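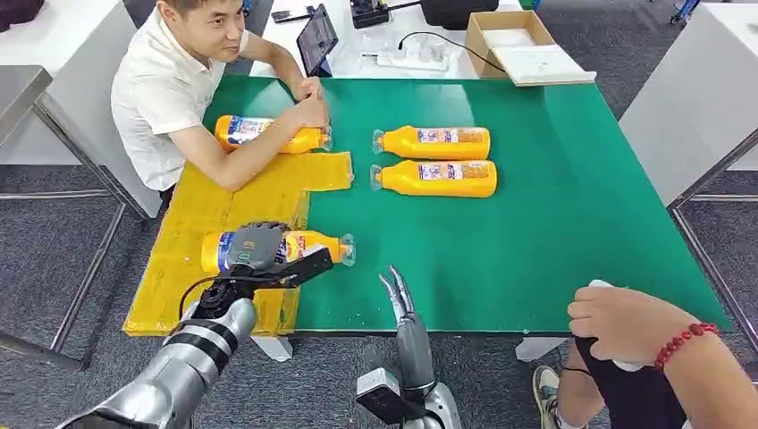
Bottle set, green table. The left hand has closed over one of the four yellow bottles; the right gripper is waiting.

# Votton bottle sessions

October 17, 2019

This page collects material from the bottle work we are doing at Votton for the Vindar policy. The task is simple to state: pick up a bottle from the table, turn it so the cap points the way the episode asks for, and put it down again. The policy learns from recorded examples only, so most of our time goes into making those examples.

We have 1,614 episodes on disk. Of those, 441 were thrown out on review, mostly for dropped frames or a grasp that was redone halfway through. Another 496 are still waiting for labels. The rest are in the training split.

## Notes on the picture

**Bottles.** All four are the same type, with a printed label and a clear cap. They lie on their sides, and the caps don't all point the same way. Cap direction is one of the fields we write down for every episode.

**Two bottles in the middle.** They lie parallel with both caps to the left. Pairs are harder than single bottles, and the early Vindar models often closed on both at once. We now ask for a pair in every third layout.

**Hands.** The left arm carries a multi-fingered hand and the right arm carries a two-finger gripper. Their recordings are stored as separate streams and joined later by the Sikora tool. If one stream is short, the whole episode is dropped.

**Grasp.** Thumb and fingers are spread across the label. We accept this grasp and also one nearer the cap, as long as the bottle can be set down flat.

**Table.** Green mat with translucent yellow plastic over the left part. Yellow on yellow is a hard case for the bottle detector, and we keep those episodes under their own tag — `low_contrast` — so they can be weighted on their own.

**People.** One man is seated at the far left of the table with his forearms on it, and a second person is close by on the right. Episodes with people at the table are tagged `occupied`. They stay in the training split.

## How an episode is recorded

1. Lay out the bottles from the layout card.
2. Start both streams and wait 3 seconds before moving.
3. Do the pick, the turn and the place in one go.
4. Stop, then mark the episode as good, bad or unsure.

Unsure episodes go to a second reviewer. A bad mark is final, and we do not trim an episode to save part of it.

## Still open

- The Zoseck format stores cap direction as left or right only. Bottles lying at an angle get rounded to the nearer one, and that loses information we would like to have.
- Labels for the waiting episodes should be finished in January.
- Upright bottles are not part of this set. They will get a separate page once the layout cards are drawn up.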